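Section 4: First Power-On and Fan Setup

By now the Tinow board should be screwed into the case, the processor seated, and the little bag of leftover screws hidden where you can't see it. If you skipped Section 3, go back. We'll wait.

You will need:
A monitor and cable
A wired USB keyboard (wireless ones sulk until the operating system loads)
The Melach cooler and both of its fan leads
One screwdriver, magnetic if you value your evening

4.1 Before you press the button

1. Check that the large 24-pin power plug is fully home. It should click. If you have to ask whether it clicked, it didn't.

2. Check the smaller eight-pin plug at the top left corner of the board. This is the one everybody forgets, and the board will repay you with spinning fans and a black screen.

3. Connect the cooler's front fan to the header marked CPU_FAN and the rear fan to CPU_OPT. Case fans go to any of the SYS headers.

4. Fit memory in the second and fourth slots, counting from the processor. One stick goes in the second slot.

5. Plug the monitor into the graphics card. The ports on the board itself work only with processors that have built-in graphics, and they will let you find this out on your own.

CAUTION: Switch the power supply off at the back before moving any cable. The light on the board stays on for a few seconds afterward. Let it go out.

4.2 First boot

1. Switch the power supply on, then press the case button once, briefly.

2. Wait. On the first start the board trains the memory, and it may shut itself off and come back on more than once. Resist the urge to help.

3. When the Stidard logo appears, tap Delete. Tapping it twenty times works no better, but we understand.

4. On the Main page, confirm that the firmware reads 1507 or later. Earlier versions run the pump header at full speed whatever you tell them. Section 7 covers updating.

NOTE: If nothing shows up after five minutes, look at the two-digit display near the memory slots. Code 11 means the memory isn't seated. Push both ends down until the latches close by themselves. It takes more force than seems polite.

4.3 Setting the fan curve

1. Open the Hardware page and choose Fan Control.

2. Select CPU_FAN and set the mode to PWM. Auto guesses, and it guesses with confidence.

3. Drag the first point on the curve to 700 rpm. The Melach fans can stall below this, then restart with a chirp.

4. Leave the middle points alone for now.

5. Set the last point to 3000 rpm if you want the coolest possible processor and don't mind living next to a hair dryer. Most people are happier a good way below that.

6. Repeat for CPU_OPT. The two fans should follow the same curve, or you'll hear them argue.

7. Press F10, read the list of changes, and confirm.

4.4 Memory profile

Memory runs at its slow default speed until told otherwise. On the Tuning page, set Profile to 1, save, and let the board restart. If it fails three times in a row it drops back to the defaults and says so in red. Profile 2 is for owners of the Foley memory kit and for optimists.

Leave the side panel off until you've finished Section 5 - there is one more cable.
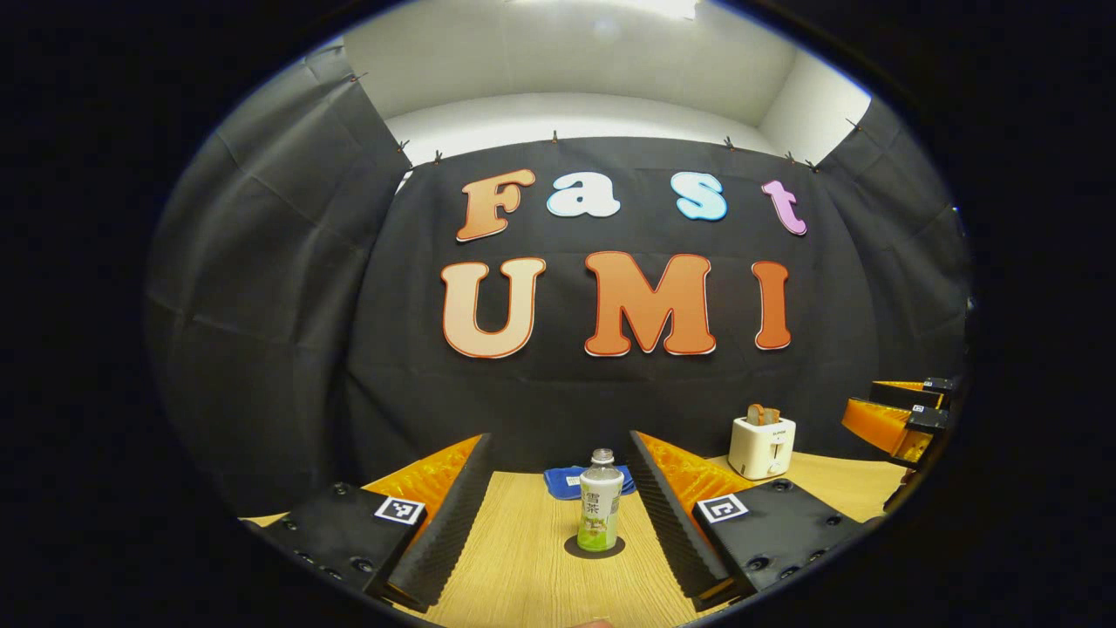
Fast UMI backdrop behind the table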